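April, 11 pm

Spent the evening on the Sornus simulation with Muchen. The task is still plate handling: pick up, carry, set down in a holder. Vesna asked again when it will load a dishwasher. I said not yet - a labelled deck is far kinder than a kitchen.

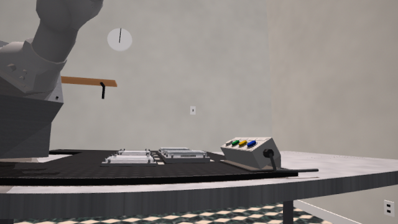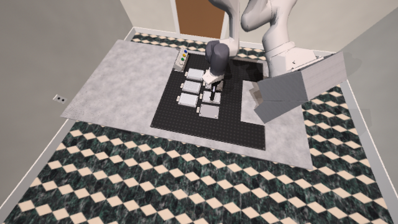
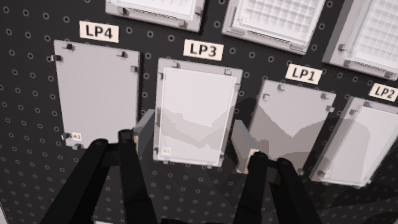

Left 50 runs going overnight with the holder positions shifted by 2 mm. If the grip tolerance holds, Azra wants mugs next. I would sooner fix the release height first. Must renew the Wironer licence.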